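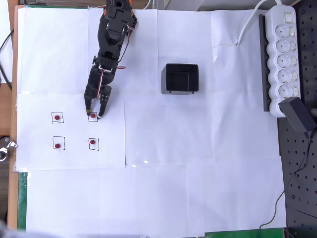
4. What the anonymous source is worth

4.1 The claim under test

Most work on celebrity breakup coverage takes the unnamed insider at face value in one of two ways. Either the insider is treated as a leak, so that the story tells us something about the couple, or as a publicity channel, so that the story tells us what the couple's staff want known. Kawaguchi's account is the best known version of the second view. He argues that phrases such as "a source close to the pair" work as a signature which trained readers can trace back to a press office, and that the tone of the quotation shows which side placed it.

We doubt both. The leak view has the obvious trouble that insiders disagree with each other about matters of plain fact, such as who moved out. The publicity view is harder to shake, but only because it can absorb almost any result. A kind quotation was placed by the person it is kind to. A cruel one was placed by the other side, or by the same side fishing for sympathy. When we asked what kind of quotation would count against the reading, we could not find an answer in Kawaguchi's paper or in the replies to it.

4.2 Material

The sample is made up of 1000 items on celebrity separations published by Undusdale and Holtero, the two outlets whose archives we could search in full. An item was included if it reported a separation as news and quoted at least one person, named or not. Photo galleries with one-line captions were left out, as were horoscopes, which mention separations more often than one might expect.

Each item was read by two coders, Kallio and Meireles, working apart. They marked the wording used to introduce the source, the tone toward each partner, and whether the quotation contained a claim that could later be checked. We then followed each couple for 90 days after the first item and noted any on-the-record statement, court filing or interview that bore on the claim.

The follow-up period is short. Separations can take years to reach a court, and some of the people in the sample have every reason to say nothing at all. We chose it to match the earlier study by Hirvonen and Jankauskaitė, whose figures are the ones usually cited in support of the publicity view, and any gain from a longer window would have come at the price of not being able to compare.

4.3 Wording

The phrases themselves carry much less than has been claimed for them. "Insider," "pal," "friend of the couple" and "source close to" are used as if they could be swapped at will. In several items the same quotation is credited to a friend in the headline, an insider in the first paragraph and a source further down. If the label were a signature, we would have to believe that the press office changed its mind between the headline and the body.

A simpler reading is that the label is chosen at the desk, often by someone who did not take the call. Writers at Holtero appear to favor "pal" in stories about athletes and "source" in stories about actors, whatever the quotation says. At Undusdale the choice goes with who wrote the item. We see house habit here, and little else.

Figure 2. Red pieces on paper sheets.

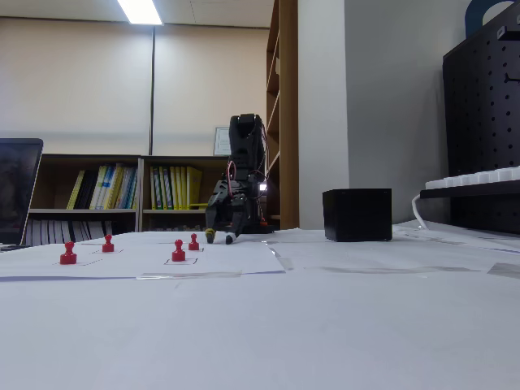

Tone is a somewhat better guide, though still a poor one. Warm quotations ("they will always care about each other") were coded with good agreement, and so were openly hostile ones. The trouble lies in the large middle group, where a remark such as "she is focusing on her work right now" can be read as praise, as a brush-off, or as something a reporter wrote to fill a line. Our coders disagreed on these more than on anything else in the sample, and talking it over did not help much. Meireles tended to hear a press office in them. Kallio tended to hear nothing. We have kept both sets of codes and have not tried to settle the matter by vote, which would only have hidden the problem.

Earlier studies report no such disagreement. We would like to know how they avoided it. Hirvonen and Jankauskaitė used a single coder for tone, and that coder knew the argument of the paper. Kawaguchi does not say how his items were coded.

4.4 Claims that could be checked

Few quotations risk a claim that anyone could later test. The typical insider reports feelings: relief, sadness, a wish to put the children first. Where there is a firm claim, it most often concerns a reunion, and reunions are a weak test. Couples who get back together are reported as having been expected to. Couples who do not are described as having tried, which is also what the insider had said, if one reads the quotation generously enough.

Claims about third parties are the other common kind. They are usually put as a question from the reporter, with a smile or a silence given as the reply. We coded a silence as no claim. Some readers of an early draft objected that a refusal to deny is itself a form of statement, and that those who deal with reporters for a living know this well. Perhaps so. It is also what a person does when walking to a car with a bag in each hand, and an item built on such an exchange tells us mostly that a reporter was standing there.

4.5 Two objections

The first objection is that our outlets are unusual. Maihi and Bisen are both said to keep closer ties to press offices, and a placed quotation might be easier to spot there. We tried to include them. Bisen removes items from its archive without notice, and the Maihi search page returned different results on different days, so a sample from either would have been hard for anyone else to draw again. If someone has access to a complete run, we would be glad to see the same coding applied to it.

The second is that we ask too much of the material. People who read these stories for pleasure do not treat the insider as a witness, the argument goes, so it makes little sense for us to do so. We accept this as a point about readers. It does not rescue papers that use the same quotations as evidence of how press offices behave, and those papers are the ones at issue here. Section 5 takes up the smaller set of items in which a named representative spoke on the record, where at least we know whose words we are doubting.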